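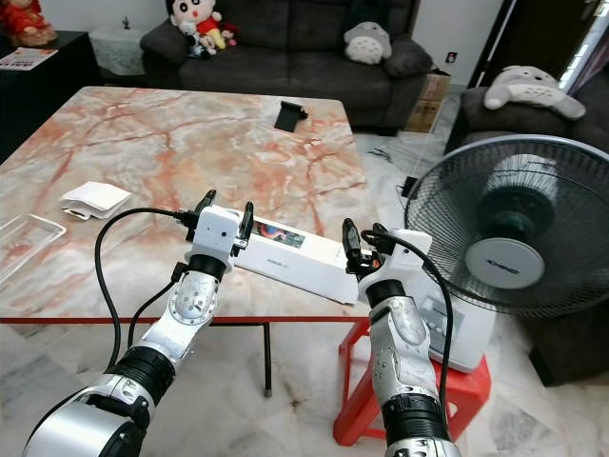 Kidlow arms, box handoff fault, March runs

Quick page so people stop asking me in the chat. Full log is with Kamran Rana, ask him not me. Posted Apr 3, 2026.

Short version: on long boxes the two arms disagree about where the box is. Each one is fine alone. Together they pull, the force reading climbs, right arm trips and drops to hold. Left arm doesnt get the message for 300 ms and keeps going. Thats the part that scares me, a box is one thing, a hand is another.

Long white box held at both ends, tilted over the marble-top table. A tilt by itself isn't the fault, please dont log it as one. Log it only if the force number jumps.

138 handoffs in March, 30 trips. Nearly all on long boxes. Short ones no trouble. Junaid Lodhi swapped the wrist cable on the right side, no change. Garba thinks its the clock sync between the two controllers and I think he's right.
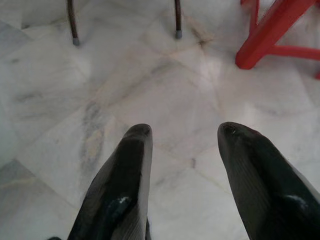
Second problem, smaller. After a trip the gripper wont always take a close command untill you clear the fault twice. Sial firmware, known bug, no date for a fix.

Fingers open, nothing between them, marble floor and chair legs past the tips. Open does NOT mean safe. Treat it as live.

Untill the sync patch is in: half speed on anything long, one person on the stop button the whole time, no reaching in between the arms to straighten a box. Arsalan Mughal has the spare stop button if yours is sticking.

More when Kuden write back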